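May 25, 2019

Dye day at Wostonent! I've waited all May for this one. Gerardo brought in the eucalyptus bark he'd been drying and Hala had the wool scoured and wound before I'd even got my apron on, so we had pots going early and I'm writing this up while the last batch cools in the bath.

What we're after is a set of repeatable browns and rusts for the Kalow blanket. The last lot came out lovely but no two skeins agreed, and I'm convinced the trouble was in the mordant and had very little to do with the bark. So this time everything gets weighed, including the water.

## Bark bath

- 1000 g dry bark, broken up by hand, no leaf in it
- Soaked overnight in rainwater, then brought up slowly to a bare simmer
- Strained through the old curtain twice (the first straining left a lot of grit)
- 200 g wool per pot, wetted out properly beforehand

Gerardo wanted to boil it hard to get more colour out. We tried that on a small side pot and the liquor went dull and muddy very quickly. The slow pot is a gorgeous clear red-brown, like strong tea held up to a window. Slow it is! He was gracious about it, and has kept the muddy one to try on linen.

Notes on mordants. Alum at our usual strength gives a warm tan with a bit of gold in it. No mordant at all gives a pinker shade than I expected, very soft, and Hala likes it best of the lot. Iron saddens everything towards chocolate – a tiny pinch is plenty, and I'd like to make up a weak stock solution so we can measure it by the spoon instead of guessing at crystals. The iron pot must stay the iron pot. I've painted a stripe on the handle.

Skeins should be sorted by shade on the round brown table next time, before the tags go on. Much easier to see the steps between them with a pale wall behind.
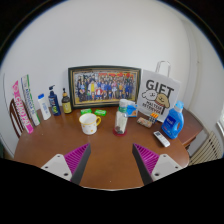
## Rinsing and drying

Rinse water has to be close to the temperature of the bath or the wool felts. I know this, we all know this, and I still lost one skein today by getting impatient with the cold tap. It's gone in the stuffing bag.

The rest rinsed nearly clear on the second go. The Monti yarn held its colour much better than the Wosau, which kept bleeding pink well after I thought we'd finished. Possibly there's still spinning oil in the Wosau. Hala's going to scour a fresh skein with a hotter soak and we'll put the two side by side.

Dry in the shade, with a light weight on the bottom of each skein. The sunny end of the line faded a madder sample on us last winter and I'm not risking it.

## Saving the leftover liquor

There's plenty of colour left in the exhaust bath, far too good to tip on the garden. I ran a bit of scrap fleece through it and got a pale apricot that would be beautiful as a border. Worth keeping a sample from each pot so we can compare them later, and for that I want clear bottles with wide screw caps. You can judge the colour through the side and get a spoon or a pipette in without a mess. Tea bottles are a good shape, like the 东方树叶 one. Label off first, and DYE written on the cap in marker as well as on the side. Nothing from this bench goes back to the kitchen, ever.

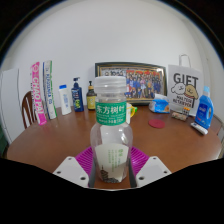
## To do

- Make up the weak iron stock and write the strength on the jar
- Rerun the alum pot as batch 306, same bark, same weights, and see if it really matches
- Hala: fresh Wosau skein, hotter scour
- Gerardo: linen in the muddy liquor, and ask his neighbour whether we can have the bark that comes down over winter
- Cut 6 lengths from each dried skein for the window fade test, half of each card covered with foil
- Find out if the grey fleece takes the apricot. I think it'll go a sort of mushroom colour and I can't wait to see it

Later: had a look at the no-mordant skein now it's nearly dry and it has lightened a good deal. Still pink, still the favourite. If it survives the fade test I'd like it down the middle of the blanket with the iron browns at each end. Gerardo says stripes, Hala says checks, so we'll wind both on card and have a proper look.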